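News > Clemgate Residents > Newsletter > Kitchen and Table

Search the newsletter Enter keyword Go

Citrus evening: what to bring and how we set up

18/01/2019

The January drinks evening is going ahead in the Clemgate common room, and the theme this year is citrus. Everything on the table will be alcohol free, and anyone who wants to add something stronger can bring their own bottle. Doors open at 6:30 and we have to be out by 10.

Gilmar Sampaio is running the prep table again. He ran the lime and mint table at Likholm last winter, and several people asked for the recipe afterward. It is printed at the end of this item, with less sugar than he used then.

We have 17 names on the list. There is room for more, but please sign up on the sheet by the mailboxes so we buy enough fruit. Bukhari on the corner is holding a box of lemons for us and will add limes once we give them a final number. The bill for last year's fruit was split among everyone who came, and we will do the same again.

Setting up

The prep table needs very little on it. A cutting board, a knife, something to muddle with and a tray to carry things over to the drinks table will do. Last year we had three blenders out and two of them never got plugged in. Please leave the blenders at home.

Wash the fruit before you bring it in, including the fruit you only plan to squeeze. The sink in the common room is small and the line for it gets long. Dry the fruit too, or it slides around on the board.

Roll each lemon under your palm on the counter before cutting it. You will get more juice. Cut across the middle for juicing and lengthwise for wedges. Limes are smaller and tougher, and Gilmar cuts them into eighths for muddling.

The kids' station will have plastic knives only. They get through a lemon well enough if an adult makes the first cut. Adults who want a metal knife should bring one in a sleeve or wrapped in a dish towel, with a name on the towel.

On muddling: press and twist, then stop. Four or five turns is plenty for a lime. If you keep going, the white part of the peel breaks down and the drink turns bitter. A muddler with teeth works faster on fruit than a flat one, but it tears up mint. For mint, use the back of a spoon.

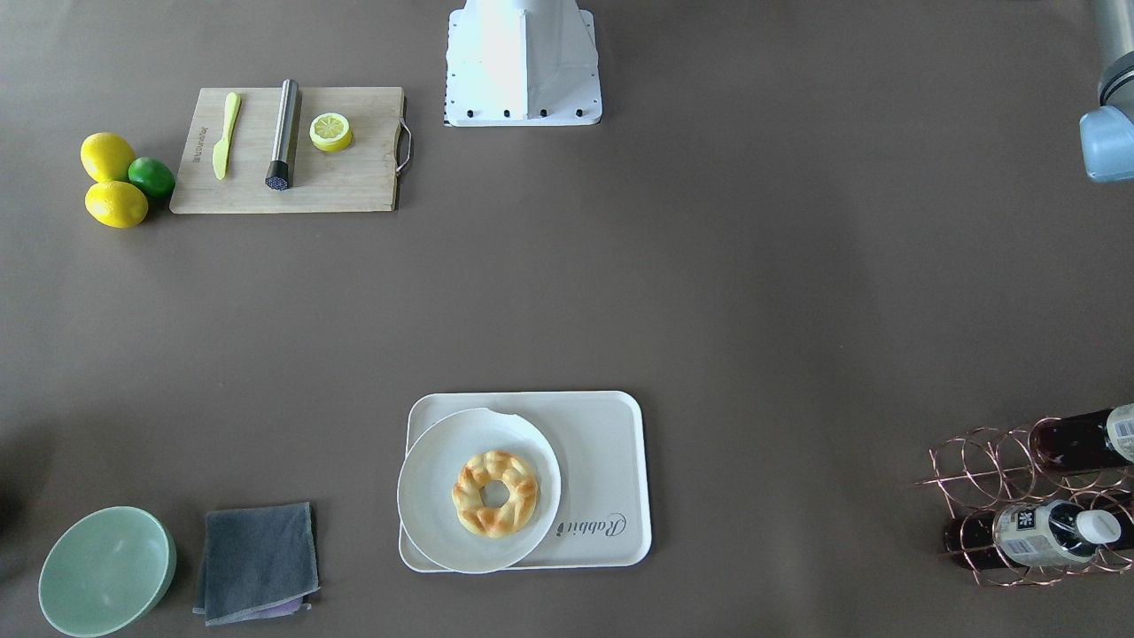 Lemons, a lime, the muddler and a plastic knife, with the white tray in front.

Gilmar's lime and lemon cooler (makes 2 tall glasses)

1 lime, cut into eighths
1 lemon, halved
2 tablespoons sugar
Cold seltzer
Ice

Divide the lime and sugar between the glasses and muddle. Squeeze half a lemon into each. Stir until you can't feel sugar at the bottom of the glass. Fill with ice, top with seltzer and stir once more. Honey can be used in place of sugar, but thin it with a spoonful of warm water first.

Cleaning up

Wooden boards should be wiped down and stood on edge to dry. Do not leave them soaking in the sink. Last year one came out with a split in it. Half a lemon and some coarse salt will take most smells out of a board if you rub it in and rinse. Peels go in the green bin by the back door.

Leftover fruit can be taken home. Anything still on the table at the end goes to the Jarix breakfast group, who meet in the same room the next morning and have said they will use it.

Sign-up sheet: by the mailboxes, front hall
Questions: leave a note for Gilmar Sampaio in box 536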